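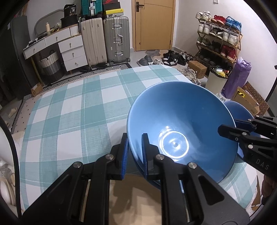

Boards > Naval & Maritime > Surface Ships > Museum and Retired Vessels

Thread: Bovholm minesweeper, is she going to be a museum or a reef?

ballast_bob
Does anybody have real news on the old sweeper at Bovholm? I drove out there last weekend and she's still at the same pier with the same tarp over the same hole. The sign on the fence says "Museum Opening Soon." The sign has been there so long that it has its own rust.

greydeck
They were supposed to tow her to Skududdale in December for hull work. The tow was put off for weather, then for paperwork, then for weather again. My guess is the paperwork got wet.

tern_and_tide
She isn't going to Skududdale. The dock there is booked solid with the ferry Suvarna, which has been "nearly done" for as long as I've been on this board. If she goes anywhere it'll be Prornness, and Prornness only wants her for the bronze.

greydeck
Prornness can't lift her. Their slip tops out at 100 tons, and that's on a day when the winch is feeling generous.

tern_and_tide
You don't need to lift a ship you're planning to cut up. You bring the slip to the ship, so to speak. With torches.

ballast_bob
Cheerful crowd tonight.
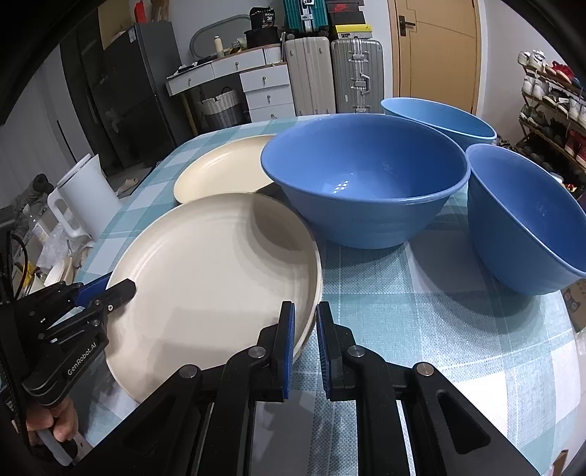
ballast_bob
Anyway, what I wanted to ask before we got onto torches was about the hull. She's wood, right? I always heard the whole class was planked so magnetic mines wouldn't notice them. If that's so, how much of her is left below the waterline after sitting in a warm harbor all these years?

halfmast77
Wood over wood frames, yes, with bronze fastenings where it counts. I served in a sister ship for five years and can report that she leaked the day I joined and leaked the day I left. The pumps were the most reliable thing aboard. If the Bovholm boat still has shore power and somebody checks the bilge, she could sit there a good while longer. If the power goes out over a long weekend you'll have your reef.

greydeck
This is why I keep saying get her out of the water. Put her in a cradle on the grass and build a roof. Every wooden warship that stayed afloat as a museum ended up costing more than it did to build.

halfmast77
Hard disagree. Pull an old wooden hull out and set her on blocks and she dries, the seams open, and the keel droops like an old horse. Then you can't put her back even if you want to. A ship on grass is a shed with a gun on it.

greydeck
A shed with a gun on it is still there in the morning.

halfmast77
I'll give you that one. I'd still want her wet.

plankowner_8
I was on the work crew for one season, so take this as secondhand and grumpy. We replaced 8 planks on the port side forward. Nice job too, if I say so. Then the money for the starboard side went into a gift shop — a gift shop, for a ship you can't board. They sell a very good mug.

tern_and_tide
How's the bronze?

plankowner_8
Still there. Stop asking like that.

ballast_bob
So did the engines ever turn over? One of the old posts claimed they had one running.

plankowner_8
One of them, briefly, and it put a smoke ring over the parking lot. Nobody had told the yacht club. The other has a seized something or other that I was told the name of twice. The sweep gear is all ashore in a shipping container, apart from the big cable reel, which is on deck because nothing in Bovholm is strong enough to move it.

halfmast77
If that reel is on the aft deck with no fuel or stores to balance it, look at her trim next time you're out there. Ours sat down by the stern whenever the cook ran low on potatoes.

ballast_bob
I'll go look and report back. I may buy a mug.

Thread moved to Museum and Retired Vessels 8/2/18

Comments

saltyaunt: My dad helped paint her bow number and spelled it fine, which was apparently worth noting in those days.

low_freeboard: Went past by kayak. Down by the stern, yes. There was a heron on the cable reel and it didn't look worried.

greydeck: Cradle. Grass. Roof.

mugcollector: Can confirm on the mug. The handle is a bit small for a grown man's fingers but it holds plenty.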